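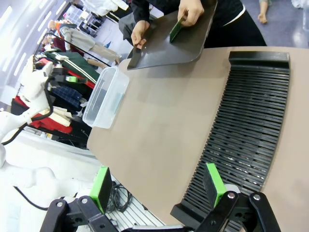 Figure 7. Slotted rack on the bench top.

4.2 Storing test strips in the rack

Read this section before loading strips into the Keltus cutter. Strips cut on the Cutgate head curl if they are stacked flat.

1. Place the rack on a level bench, away from direct sunlight.
2. Wipe the slots with a dry brush. Do not use compressed air.
3. Set the cutter to 300 mm for standard strips or 600 mm for long strips.
4. Cut one strip and check both ends for burrs. If there are burrs, replace the blade (see 6.1).
5. Stand each strip on its long edge in its own slot. Leave long strips overhanging equally at both ends.
6. Write the batch number on the Kullo label sheet - pencil only, ink bleeds through the coating.
7. Leave the strips for 50 minutes before measuring.

NOTE: Strips supplied by Sqalli are coated on one side. Face the coated side toward the solid end of the rack.

CAUTION: The cutter blade stays exposed when the guard is raised. Switch off the power before reaching under the head.

For strips thicker than 7 mm, go to 4.3.

Revised Apr 7, 2023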